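Revora Two-Sided Sponge, pack of 2
Reviewed by Eilidh Lamont
20/09/2024

The wrapper says this sponge will outlast "any other in your kitchen." I have read that on a lot of wrappers, so I bought a pack and used it on everything for 40 days before writing a word.

My usual test is dried-on sauce. Plain crumbs tell you very little, and grease depends mostly on your soap. Red sauce smears first and then leaves that pale orange film you only notice once the plate is in the rack. 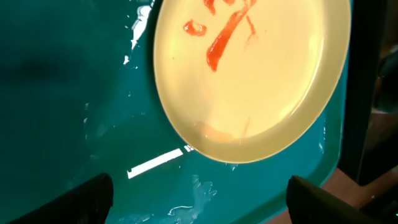
Red sauce on the yellow plate, with an orange smudge down near the rim.

The green side is fine. It's rough enough for stuck food and I found no scratches on my glazed plates, though I wouldn't take it anywhere near a nonstick pan. The foam side bothers me more. It holds a lot of water, sure, but it also hangs on to tomato color, and a rinse under the tap did not get it all out of mine. The cheaper Dobos sponge I keep by the other sink was no worse.

Squeezing it out is easy enough. Bunched up at one end it folds down narrow, so I could get it into the bottom of a tall glass. The seam between the two layers held for me. I'd still like to see it in April.
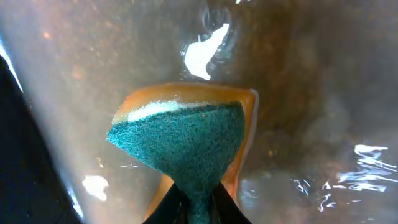
Should you buy it?

If it's on sale, maybe. At full price I don't see what the extra money gets you, and the "outlast" promise comes with no number attached. I'll finish the second one and go back to Dobos.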